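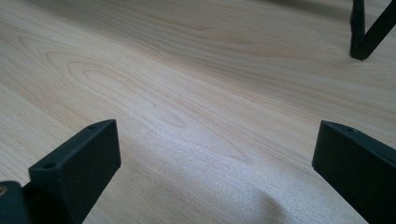
Village supper club marks its 100th evening

Mar 12, 2018

It began with a pot of soup, a borrowed ladle and a rather nervous cook, and last week the Rovau supper club sat down to its 100th evening together. There was a cake, naturally, and a short speech that grew into a long one, and so much rice left over that people were sent home with it in jam jars.

Ratih Sitompul started the club in her own kitchen after moving to the village and finding that the only place to eat out after six o'clock had closed the winter before. She put a card in the window of the post office saying that she would be cooking on Thursday week and that anybody who fancied a bowl of something was welcome. Eleven came. She had laid places for four.

"I remember cutting the bread thinner and thinner," she said, laughing. "One gentleman went home and came back with his own chair and half a fruit loaf, and I thought, well, we shall have to do this again."

They did do it again, and before long the kitchen would not hold them all, so the club moved to the long room behind the old Flarer bakery on Mill Lane, where it has stayed ever since. The usual number at supper these days is 32, although in July, when families are visiting and the evenings are light, it can be a squeeze to find everyone a seat.

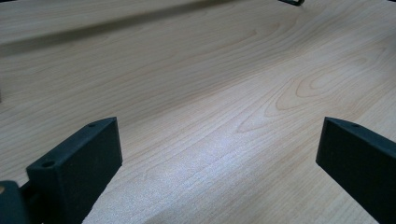

Pale wood with a long, sweeping grain.

The food has wandered a good way from that first soup. Mrs Sitompul still cooks at most of the suppers, and her peanut sauce is spoken of in the village with real affection, but other members now take their turn at the stove. The Bălan family have made stuffed cabbage every spring, from a recipe that came down through a grandmother and is not written anywhere, and Peter Werkinov's beetroot salad has won over several people who had sworn off beetroot at school.

Supper costs £2 for children and whatever an adult can manage, dropped into a biscuit tin by the door. The tin has paid for a second-hand cooker, a good many tea towels and, two winters ago, a proper heater, which was greeted with more applause than the pudding that night.

For the 100th evening the cooks went back to the beginning and served the same lentil soup, with bread cut as thick as anyone liked. The gentleman with the fruit loaf was there too and had brought another one - a whole one this time, he was keen to point out. Afterwards the tables were pushed back for a bit of singing, and the last of the washing-up was finished at nearly 11 o'clock.

Mrs Sitompul says she has no plans to stop, though she would dearly like some help with the peeling. The next supper is a potato and leek pie evening, starting at half past six, and newcomers are very welcome to come along without booking. If you have a pie dish you can lend, please leave it at the bakery with your name taped to the bottom.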